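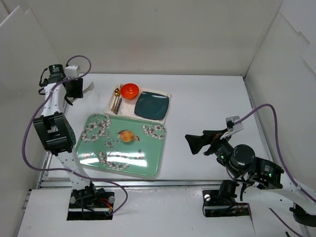 Setting a Place for One: Notes on a Light Breakfast

Posted 19th August by Teresa Ní Chonaill

Print this page | E-mail this page

It has long been the position of this blog that a meal taken alone merits the same care as a meal taken in company. A white placemat is recommended as the basis of the setting. An orange-red bowl and a dark teal square plate provide sufficient colour, and neither need match the tray.

The tray, in mint green with cherry blossom in white and grey, is reserved for bread. A single small roll is adequate. Readers are advised that a glossy finish shows every crumb and should be wiped with a soft cloth after use.

Mercedes Ayala has written to enquire whether the bowl should stand to the left of the plate. That is the author's preference, although no firm rule applies. Correspondence on napkins will be addressed in December.

3 comments | 40 shares

Contact | © Teresa Ní Chonaill | Back to top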